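Surken 60 moves Nuvden rest stop

Feb 26, 2023

The Surken 60 sled dog race will have its compulsory rest at Nuvden next season, the organisers have confirmed. Teams previously stopped at Sestum.

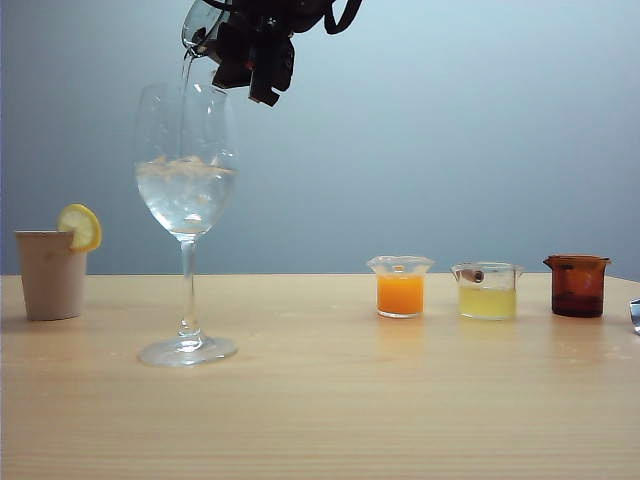
Water poured into a stemmed glass.

The rest stays at four hours, timed from each team's arrival. Start differences will be adjusted at Nuvden and no longer at the finish. Drop bags are limited to two per team.
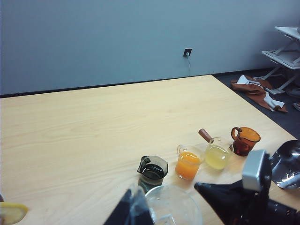

One entrant, Ismail, said the longer first leg would suit steady teams but left little margin if the river section was soft.

Team size remains at nine dogs. A vet check is required before departure, and any dog left at the checkpoint must be signed over on the standard form.

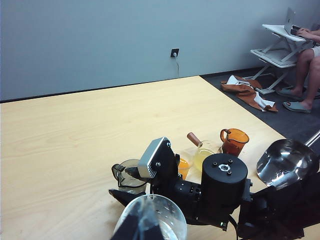
Mushers may not accept outside help during the rest, except with parking the team. Straw is supplied at the checkpoint. Cookers must be carried on the sled.

Entries open in September. The revised rules apply to both classes.

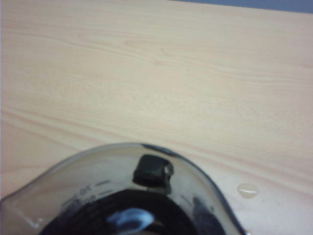
Table top, pale wood.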